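Rallidcombe Allotment and Garden Society
Minutes of the meeting held on 21 December 2020 (by video, again)

Notes by me, Shadi Khoury, as Cuiping was in the chair and can't do both, though she did offer!

Who came: Cuiping Fan (chair), Orestis Sfakianakis, Christos Tsakiris, Markos Mitsotakis-Vlachou, me, and a good handful of plot holders who came and went as their internet allowed. Apologies from the Alexiou family, who were on the road.

Last minutes
Agreed, with one correction. I had written that Markos was giving up his plot. He is giving up his shed. Sorry, Markos, and sorry to everyone who rang him asking for the plot.

Water
This took up most of the evening. The standpipe by the Vuvbridge gate has been dripping since the autumn and the path there is now a bog (I lost a welly in it, and yes, I did go back for it). Orestis has had a look and thinks the washer has gone, but he'd like to turn the supply off properly before he touches it, and the stopcock key is missing. Christos thought it was in the hut. I thought Christos had it. We agreed that Christos will look in the hut and I'll ask the parish office whether they can lend us one. In the meantime Orestis will lag the other taps with whatever we've got left from last winter.

Cuiping asked whether we could put some bark down on the path. Everyone liked this until we got on to who would barrow it. Left for January.

Seed order
We're going with Ikel again, as the broad beans did so well. There were 16 names on the list when we started and Cuiping would like any others by email before the end of the month. Please write the variety down as well as the vegetable! "Carrots, the nice ones" is no help to her at all.

Potatoes will be ordered separately. Markos wants more earlies and fewer maincrop, and we had quite a long chat about blight which I enjoyed very much but stopped writing down.

Rents
Staying at the same rate for another year. Late payers get a reminder from Christos, and there are only three of them.

Waiting list
Over 10 people now, which is the longest I can remember. Orestis suggested splitting plot 6 into two halves, as it's been standing idle and it's a big one for a beginner. Agreed, nobody against. Cuiping will write to the first two on the list.

Any other business
Markos's shed is free to anyone who can take it down and carry it off. The roof felt is poor but the door is sound (he says).

I asked for ideas for the spring open day, if we're allowed one. A plant swap was the favourite. Christos offered soup, and was taken up on it very quickly.

Next meeting in January, Cuiping will send the link round. Could people please mute themselves if they're cooking.
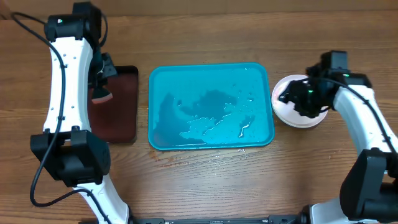
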